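25 Feb 2019

**1/**
Dishes thread. We moved into the new office in June and the kitchen corner has been a mess for most of the time since. I took it over this month and I'm writing down what I do, mostly so the next person can copy it.

**2/**
The setup is small. One sink, one counter, a drying rack that holds 16 plates if you're careful. There are 24 of us on the floor and most people eat at their desks.

**3/**
First change was the plates. We had three sets from three old offices and none of them stacked together. Janaína Conceição went through the cupboard and took out everything chipped. Two boxes went to the thrift store on Matheson.

**4/**
What stayed: the white ones, the green ones, a few bowls. The white ones are a little heavier. The green ones are wide and barely fit in the rack, so they go at the ends.

**5/**
Mugs are a separate problem and I'm leaving them alone for now. People are attached to their mugs.

**6/**
Second change was sponges. There used to be one sponge and it lived in the bottom of the sink. It smelled. I threw it out and bought a pack of 6, the ordinary kind with foam on one side and a scrubber on the other.

**7/**
Sponge rules, which are taped up over the faucet:
- rinse it and squeeze it out when you're done
- stand it on its edge behind the faucet
- new one every other week, I write the date on the tape

**8/**
Somebody asked about dish brushes. I tried one at home for a month. Fine for glasses, bad for dried egg. I went back to sponges.

**9/**
Order I wash in: glasses, then flatware, then plates, then whatever pan got used for lunch. Change the water before the pan. If the plates are really greasy I wipe them with a paper towel first – it saves a lot of soap.

**10/**
Foam side for almost everything on a plate. The scrubber is for the stuck bits. Go easy on the rim, that's where the old set lost its color.

A yellow sponge with the green scrubber, and the plates next to it:

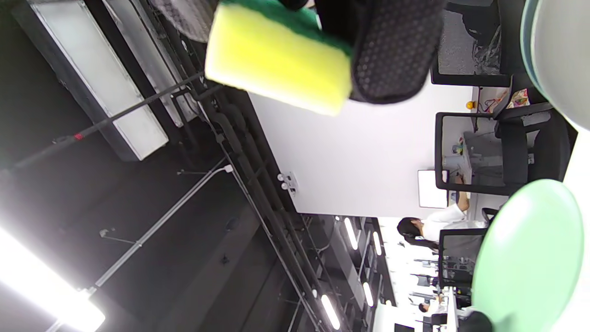 **11/**
Soap. We had a big jug of Jemora under the sink and people were pouring straight from it. I put some in a small squeeze bottle. The jug has lasted much longer.

**12/**
Gillespie Semple wants a dishwasher. He got a quote from Histier for a countertop model and it came to 2130 with the plumbing. The landlord would have to agree to the plumbing part, and the last thing we asked him for was a key, which took five weeks.

**13/**
I'm not against a dishwasher. Somebody would still have to load it and empty it, and at the Skoltum office, where I was before, that was the part people argued over. Clean plates sat in there until lunch and the dirty ones piled up on top.

**14/**
Drying: rack only, no towels. The towels were getting used for hands, spills and once a bike chain. Plates are dry by morning and whoever makes the first coffee puts them away.

**15/**
Stuff I haven't solved:
- food containers with no lids
- the one pan with the loose handle
- forks. We keep losing forks – I think they go home in lunch bags

**16/**
If you're in the office and have a plate at your desk right now, please bring it over before five. I'm doing the last load then.

**17/**
Adding one more. Janaína says the scrubber side is fine on the oven tray but not on the nonstick pan. She's right, and I've put it on the tape.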